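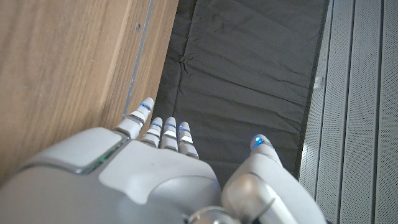 Do memory supplements work on healthy adults?
We don't know, and we are wary of anyone who says they do. That is why we are looking for people to take one for twelve weeks while we measure what happens, if anything.

Call for participants: the Skalus study

Skalus is a plant-based capsule sold for "sharper recall." The claim rests on two small trials, neither of which had a proper comparison group. People who pay for a pill and expect it to help tend to report that it helped. We would like to see whether the effect survives when they can't tell what they are swallowing.

Who we need
We have places for 90 adults between 50 and 75 who sleep normally, take no prescription for memory or mood, and can come to our rooms at Wirnach four times. You don't need to believe in supplements. You don't need to doubt them either, though some of us do. If you already take anything sold for memory, you would have to stop a month before your first visit. Please talk to your doctor before stopping anything.

What you would do
Half the group gets Skalus and half gets a capsule that looks and smells the same. Neither you nor the person testing you will know which. You take one each morning with food. At each visit you learn lists of words, repeat a short story and do a dull task with numbers that most people dislike. Allow two hours. There is one blood draw at the start and one at the end.

What you would get
You receive 100 dollars per completed visit, plus parking. You will be told which capsule you had once the last person finishes. We can't promise better memory, and if a friend tells you the study "fixed" them by week three, please remember that friend may be on the dummy pill.

Who is paying
The maker supplies the capsules and nothing else. The money comes from a Thoroddsen grant. Our plan for the analysis was filed before recruiting began, and the results will be published whichever way they fall. Ask to see the agreement if you want to check. Two people did last time, and we thought well of them for it.

How to apply
Call extension 2432 between 9 a.m. and 3 p.m. and ask for Bernice Quansah or Edem Tetteh. The phone screening takes twenty minutes. Applications close at the end of April. Complaints go to Bent Eskildsen, extension 1826, who has no part in running the study.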